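Rusilix Bench Practice – Two-Arm Peg and Cylinder Work
Gallery page, Uddale test hall

Last revised 05/09/2025

This page goes with the written bench practice for two-arm handling at Uddale. It shows the work the rules apply to and gives the rules in short form. The full text is held in the practice binder at the bench. Where this page and the binder disagree, the binder applies.

The practice covers small-part work on a printed sheet: pegs, cylinders and round parts picked up and set down by multi-fingered hands. It does not cover screw driving, cable routing or anything with a blade or a heated tool. Those have their own pages.

Terms used on this page

Sheet: the white work surface with printed outlines, laid on the table.
Target: a printed outline that a part is to be placed in or on.
Active hand: the hand that holds a part or is moving to pick one up.
Idle hand: the other hand, for as long as it holds nothing and has no part assigned.
Run: everything between the start command and the stop command, including pauses.
Operator: the person at the stop control. The operator does not handle parts during a run.

Background and table

The practice asks for a dark, matte background behind the table and a dark table top. The first version of the rules allowed any plain color. Pale backgrounds made the edge of the sheet hard to find in the recordings, and the wording was tightened in December. A curtain is accepted in place of a fixed panel provided it hangs clear of the table and cannot be drawn in by an arm at full reach.

Curtain folds do not need to be pressed flat. Highlights on the folds are acceptable as long as they stay out of the area of the sheet. If a highlight crosses the far edge of the sheet, move the lamp first and the curtain second.

The table is checked for level before the sheet is laid. Standing pegs are sensitive to tilt, and a peg that falls before the arms have moved counts as a setup fault. It is entered on the setup line of the log.

Sheet and parts

The sheet may lie at a slight angle to the table. Squaring it by eye is discouraged, as operators tend to correct it a second time halfway through a session and the two halves can then no longer be compared. Lay it once, record its position, leave it.

Parts used with the sheet are of a single color that contrasts with both the sheet and the table. Blue is the standard color at Uddale. Mixed sets are permitted only for sorting tasks, and the log must then name the set.

Start positions are recorded before the first run. A part that is outside its start position by more than 4 mm is reset by hand with both arms stopped. Small pegs are set upright. Round parts are set with the knob or tab facing up.

Outlines that are worn or smudged are not redrawn with a marker. Replace the sheet. A redrawn line is thicker than the printed one, and the placement tolerance is measured from the printed line.

The arms at work

One hand works and the other waits. Most entries in the incident log at Uddale concern the waiting hand, and the rules on hand position were written with that in mind. 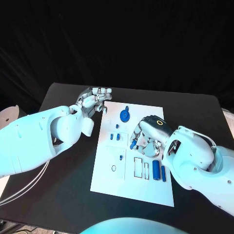
Rules for the idle hand

The left hand is idle here, above the corner of the sheet with its fingers curled, while the right hand has its fingers folded around a small blue peg. The rules below apply to the hand in the left hand's role, whichever side it is on.

1. The idle hand holds nothing. A part left in an idle hand at the end of a step is a fault, even if the next step would use it.

2. The fingers are curled. Open fingers increase the swept volume of the hand and are the usual cause of contact between the two hands.

3. The idle hand may wait over a corner of the sheet. It may not wait over a target that is due to be filled in the current run.

4. The idle hand does not cross the center line of the sheet while the active hand is closed on a part.

5. If the idle hand has to move, the active hand finishes its step first. Simultaneous motion is permitted only in runs marked two-hand on the run card.

Rules for the active hand

1. One part at a time. Small pegs standing side by side are picked singly, outer peg first where the program allows a choice.

2. The approach is made from above, at an angle that keeps the forearm clear of standing parts. Tall cylinders near the forearm are the parts most often knocked over. If the clearance is less than 30 mm at any point of the path, move the cylinders to the alternative start position given on the run card.

3. The grip is confirmed before the lift. A closed hand is not in itself proof of a grip. The confirmation is taken from finger load, or by the operator if the load reading is not available.

4. After the grip is confirmed, hold for 2 seconds before moving sideways. The hold is part of the run and is not edited out of recordings.

5. A dropped part stays where it falls until the run is stopped. The hand does not attempt recovery unless the run card says so. If the part rolls off the table, stop the run.

6. A part is released only when its base is in contact with the sheet. Release from height is a fault for all part types, including the smallest pegs.

Cables

Cables are the item most often missed in the pre-run check. The practice treats them as moving parts.

A loop under an arm is allowed and in many positions cannot be avoided. It must stay off the sheet and must not pass between the arm and the table edge at the lowest point of travel. Run each arm through its full path at reduced speed, with no parts on the sheet, and watch the loop and not the hand.

Cables carried along the top of an arm are checked at the wrist, at full rotation in both directions. Slack that stands up from the casing is secured. Secured cables are checked again after the first run of the session – ties settle, and a cable that was clear at the start may not be clear later.

Light-colored cables on a dark table are preferred. They are easier to see during the check and in playback.

Markings on the hands

Hands may carry a bright marking on the back plate. The marking must remain visible for the whole of the active hand's working path, and it must not be covered by cable ties or tape. A marking that has been removed and refitted is a change to the setup and is logged as one.

No other stickers, labels or notes are placed on the hands or wrists. Asset labels go on the base.

Objects near the table

Objects beyond the table rim are not forbidden. The rule is that they stay in the same place for the whole session and outside the reach of both arms. Anything that is moved between runs is entered in the log with the run number. Stands on the floor beside the table are pushed back until the operator can walk past without touching the table.

Stopping and resetting

The operator keeps a hand at the stop control for as long as either arm is powered and a run is open. A stop is called for any of the following:

– contact between the two hands
– contact between a forearm and a standing part
– a part leaving the table
– a cable touching the sheet
– any person reaching past the table rim

After a stop, both arms are taken to the rest position before anyone touches the sheet. Power to the hands stays on unless a part is trapped between the fingers. In that case follow the release procedure in the binder, section 4, and do not pull the part free.

Reset is done by one person. Where two people reset the sheet together, parts are set twice or not at all, and the start record can no longer be relied on.

What to enter in the log

For each run: run number, run card, active side, result, stop reason if any.
For each session: sheet position, part set, background, lamp settings, cable check done.
For each fault: the step, the part, the hand, and whether the other hand was idle.

Free-text remarks are welcome but do not replace the entries above. "Bad grip" is not a stop reason. Write which part was held and what was observed.

Differences between sites

Wodwood uses the same practice with a fixed back panel in place of a curtain. Its rest position is higher than the one at Uddale, so programs are not exchanged between the two sites without a slow-speed check.

Sheets for both sites are supplied by Aaltonen and are not interchangeable with the older sheets, which have thicker outlines. Remaining old sheets may be used for training only and are marked on the back.

Corrections to this page are entered on the change sheet at the front of the binder, with the number of the rule concerned.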